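May
By our furniture correspondent

The Hosent works at Premska opens its drawer shop to visitors once a year. Places are limited to 15 per tour and the afternoon tour starts at 2 pm. Visitors sign in at the side gate, collect ear defenders and walk through the timber store before reaching the machines.

Boards are held in the store until their moisture content matches that of the shop. Each stack has a card showing the supplier, the thickness and the last meter reading. Stacks that fail a reading go back to the far bay and are tested again the next morning. The bay was nearly full, which the guide put down to a wet spring.

Drawer sides are cut first and fronts last. The works uses a machine-cut dovetail at the front corners and a plain housing joint at the back. Glue is applied by brush. The machine is faster, but it leaves too much in the corners, and squeezed-out glue shows up later as a pale patch under the stain.

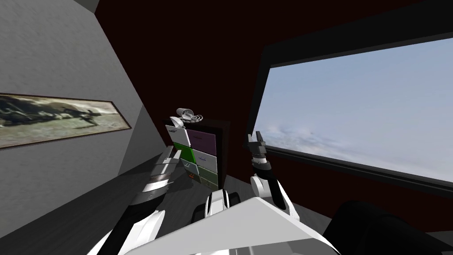
One visitor objected that a housing joint at the back was a saving too far, having repaired several chests where the back had come away while the dovetails at the front were still sound. The guide accepted that the joint was weaker. In the firm's view a loose back is usually caused by a drawer being pulled hard against its stop, and the stops were moved to the carcass for that reason. The visitor was not persuaded, and the group moved on.

The runner bench was the most useful part of the tour. Two types are fitted: waxed hardwood on the cheaper chests and steel on the Olmedo range. Both are tested with the drawer loaded to 50 kg, opened and closed 200 times, and then measured for sag at the front edge. A sample is taken from each batch. Results are written in a bound book, and visitors may read it. The hardwood runners in the open pages had worn evenly on both sides, while one steel pair had been rejected for a bent flange.

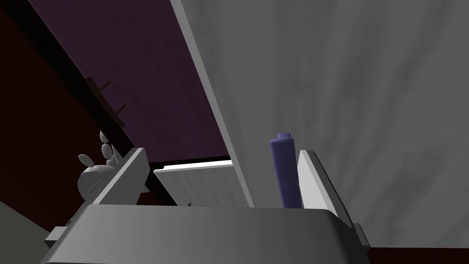 Close view, computer render.

Assembly is done by hand on low benches. Carcasses are squared by measuring both diagonals, then left in clamps overnight. Drawers are fitted to their own openings and numbered in pencil on the underside, so a drawer from one chest should not be expected to run well in another. Gaps at the sides are checked with a card shim. The gap at the top is left larger to allow for movement across the grain of the front, 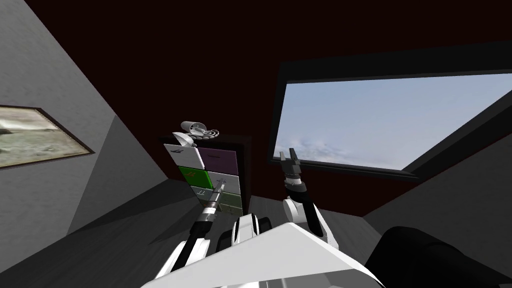
and it is set according to the season, tighter in damp months and wider in dry ones. Finished chests are given a number on the back panel. The last one through while we were there was 218.

The finishing room was closed for a filter change and could only be seen through the door. Tea was served in the packing area. Parking is on the street side only, and the path from the gate is uneven.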